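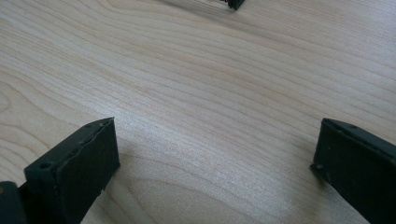

Can a robot look after itself?

People who sell robots like to say that their machines never get tired. You may have heard it on the news, or from a grown-up who had just read it on their phone. It sounds marvellous. I would ask a few questions before believing it.

Take the work table at Priredby, where people teach robots to pick things up. The teaching is done with grippers you hold in your hands. A gripper is a sort of mechanical pinch. You squeeze a lever and two stiff fingers close. The person does the job, the computer keeps a record of it, and later a robot arm tries to copy what the person did. The project is called Zikby, and it needs a great many goes at the same small job.

How many? One job gets 700 goes. That is 700 times that a human being has to pick up the thing and put it down properly. So when somebody tells you the robot "learned all by itself", you are allowed to raise an eyebrow.

Who gets it ready?

Ekrem Değirmenci does, and he starts at 9 in the morning. He wipes the table first. Then he looks at the fingers of each gripper, because a crumb of dust or a loose screw can make them close crookedly. He opens and shuts them ten times and listens. A gripper in good order makes the same click every time.
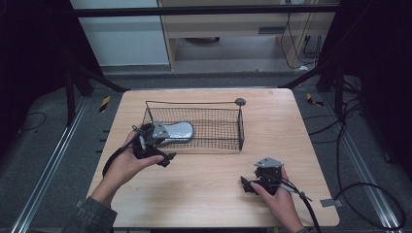 After that come the cables. They carry the signals to the computer, and they get pulled, bent and trodden on all day long. Ekrem runs each one through his hand from end to end, feeling for kinks. He has replaced six so far. The computer did not spot a single one of them going bad. It only noticed when the signal had stopped, and by then part of the morning's work was spoiled.

Then there is a test with something easy to grab. If it slips, he checks the fingers again.

Doesn't the computer check things too?

A bit. It has a program called Prirar that shows a green light when everything is plugged in. Ekrem doesn't think much of the green light. It can tell him that a gripper is connected — it can't tell him that one finger is slightly bent.

So is it all a trick?

No. The robot arm really does move without anybody holding it, and on a good day it does the job well. But next time you see a film of a clever robot, try asking who cleaned it that morning, and how many times it dropped the thing before somebody started filming.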